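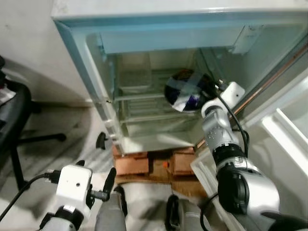 Refrigerator tasks, teleoperation set - Grosar page 2

Page 2 of the gallery covers the compact refrigerator. Page 1 has the tabletop work and the notes on calibration, which are not repeated. All demonstrations in this set were given by remote control, with one operator driving both arms from the Michailidis leader station in the next room. The operator works from the head camera view and has no direct line of sight to the robot.

The refrigerator set has 131 demonstrations on record. Of these, 18 were dropped before training, most of them for a late gripper command or a gap in the joint log. Dropped runs are kept in a separate folder and can be requested from the Jerenden group under the same terms as the rest.

Head camera, door open, right arm inside the compartment

The right gripper is holding a round, dark object with silvery strips across it, just inside the opening. The left arm is in the lower left of the view, clear of the cabinet. The refrigerator stands on a raised base, so the shelves come within reach without the torso bending far forward.

Notes on the view

The head pitch is fixed for the length of a demonstration. Operators asked for a movable head early on, and we tried it, but the extra axis added time to every run and the policy did no better with it. The fixed angle looks down into the compartment and keeps both grippers in view for most of the task. The near part of the right forearm does cover some of the door shelving. Operators learn to read depth from the shelf edges, which are clear and can be hard to pick out when the compartment light is dim.

Notes on the motion

Entry is the slow part. The leader arm is scaled down by a factor of 2 once the operator presses the left pedal, and most operators press it before the gripper crosses the rim. Wrist roll is left unscaled. Contact with the rim is allowed up to the torque limit - past that the follower holds position and the leader vibrates until the operator backs off.

Cable slack on the right arm has to be checked at the start of each session. Too little and the wrist stalls at full extension. Too much and the loop can catch on a shelf or the door on the way out. The current setting is marked on the arm with tape.

Notes on the record

Each demonstration is stored as joint positions, gripper commands, pedal state and head video. The time limit is 40 seconds from the start signal. Runs that go over are cut at the limit and labeled incomplete, with the partial data kept. Start and end poses are checked by script, and a run with a bad start pose is refused before recording begins.

Door opening is a separate task with its own labels. It uses a different grasp and is on page 3, together with the drawer set. Demonstrations given by hand, with the operator moving the follower arm directly, are on page 4. Those have no pedal channel and should not be mixed with this set unless the field is filled first.

Format and loader: see the Fuvurance tools page, version from April or later. Older loaders read the gripper channel with the wrong sign.

Previous: Tabletop
Next: Doors and drawers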